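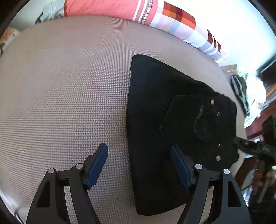
Beverley Pilkington
Clevby 수선 기록 데이터 관리 담당

읽는 시간 6분

Clevby 의류 수선 접수 기록: 데이터 카드

개요

Clevby 수선점의 접수 대장을 표 형식으로 옮긴 데이터입니다. 수선 접수 한 건이 한 행이며 전체 3,321행, 37열로 되어 있습니다. 바지, 치마, 셔츠, 외투의 수선 항목과 치수, 원단, 작업 시간, 재접수 여부가 들어 있습니다. 옷 사진은 포함하지 않습니다.

원본은 종이 접수증과 매장 계산대에서 내보낸 파일 두 가지입니다. 종이 접수증은 Caroline Mwaipopo가 입력했고, 계산대 파일과의 대조와 열 이름 정리는 제가 했습니다.

파일 구성

repairs.csv: 본 데이터. UTF-8, 쉼표 구분, 첫 행은 열 이름.
fabric_codes.csv: 원단 코드표. 코드 44개.
price_bands.csv: 요금 구간표. 실제 금액은 넣지 않고 구간 번호만 남겼습니다.
CHANGES.txt: 변경 내역.

엑셀에서 바로 열면 ticket_id 앞자리의 0이 사라집니다. 가져오기 메뉴에서 이 열을 텍스트로 지정하십시오.

주요 열

ticket_id: 접수 번호. 한 손님이 옷을 여러 벌 맡긴 경우에도 옷마다 번호가 다릅니다.
garment: 옷 종류. trousers, jeans, skirt, shirt, coat, other 중 하나.
fabric: 원단 코드. 코드표를 참조하십시오.
colour: 접수자가 적은 색 이름. 표준화하지 않았습니다. black과 charcoal의 구분은 접수자마다 다릅니다.
job: 수선 항목. 밑단, 허리, 지퍼, 덧댐, 안감, 단추.
inseam_before, inseam_after: 수선 전후의 안쪽 다리 길이(cm). 바지류에만 있습니다.
hem_type: 밑단 처리 방식. plain, original, raw, blind.
minutes: 실제 작업 시간(분). 대기 시간은 빠져 있습니다.
returned: 같은 옷이 같은 항목으로 다시 접수되면 1, 아니면 0.
note: 접수 메모. 최대 2,000자이며 그 뒤는 잘려 있습니다.

나머지 열의 설명은 CHANGES.txt 끝부분에 있습니다.

치수 재는 방법

바지는 단추와 지퍼를 잠그고 평평한 작업대에 놓은 뒤 잽니다. 안쪽 다리 길이는 가랑이 솔기가 만나는 점에서 밑단 끝까지입니다. 밑단이 풀려 있거나 고르지 않으면 가장 짧은 쪽을 기준으로 적고 hem_type에 raw를 넣습니다. 신축성 있는 원단은 당기지 않고 잽니다.

허리는 평평하게 놓고 잰 폭을 두 배로 적습니다. 초기 접수증에는 폭을 그대로 적은 것이 섞여 있어서 waist_method 열을 따로 두었습니다. 값이 flat이면 두 배로 환산하지 않은 숫자입니다. 허리 치수를 비교할 때는 이 열을 먼저 확인하십시오.

인치로 적힌 접수증은 센티미터로 환산해 소수 첫째 자리에서 끊었습니다. 환산한 행은 unit_src가 in입니다.

정리 과정

손님 이름, 전화번호, 주소는 입력 단계에서 제외했습니다. 메모에 나온 이름은 [이름]으로 바꾸었습니다. 자동 치환 후 전체 메모를 사람이 한 번 읽었지만 별명이나 가게 이름이 남아 있을 수 있습니다. 발견하면 접수 번호를 적어 알려 주십시오.

같은 접수증이 종이와 계산대 파일에 모두 있으면 종이 쪽 치수와 계산대 쪽 시간을 사용했습니다. 옷 종류가 서로 다르게 적힌 건은 종이를 따랐습니다. jeans와 trousers의 구분은 이 규칙으로도 깔끔하지 않습니다. 검은 데님을 trousers로 적은 접수증이 여럿 있으니 데님만 필요하면 garment 대신 fabric으로 거르는 편이 낫습니다.

Treloar 지점 기록은 치수 열이 대부분 비어 있습니다. 그 지점에서는 옷에 핀을 꽂아 표시하고 숫자를 따로 적지 않았습니다. 빈 칸은 채우지 않고 그대로 두었습니다.

알려진 문제

월요일 접수분은 minutes 값이 실제보다 클 수 있습니다. 주말에 맡긴 옷을 묶어서 작업하고 시간을 한 번에 적은 경우가 있습니다. batch 열이 1인 행이 여기에 해당합니다.

returned는 같은 매장에 다시 온 경우만 잡습니다. 다른 수선점으로 간 옷은 알 수 없으므로 이 열을 수선 품질의 지표로 쓰기에는 부족합니다.

4월 기록에는 교복 수선이 많이 섞여 있습니다. 월별 비교를 할 때는 uniform 열로 나누어 보십시오.

사용 범위

수선 시간 추정, 밑단 길이 분포, 원단별 수선 항목 비교에 쓸 수 있습니다. 한 동네의 손님 기록이므로 일반 인구의 체형 통계로 쓰지 마십시오. 메모를 이용해 손님을 특정하려는 시도는 허용하지 않습니다.

출처를 밝히면 수업과 연구에 자유롭게 쓸 수 있습니다. 상업적 이용은 먼저 문의하십시오. 수정본을 배포할 때는 CHANGES.txt에 바꾼 내용을 적고 원래 ticket_id를 유지해 주십시오.

다음 판에서 할 일

색 이름 대응표 추가
Treloar 지점의 지퍼 수선 항목 재확인
note 열에서 잘린 메모의 원문 복구

이 사이트는 방문 통계를 위해 쿠키를 사용합니다. 동의 | 설정

문의: Clevby 수선 기록 담당 | © Clevby | 맨 위로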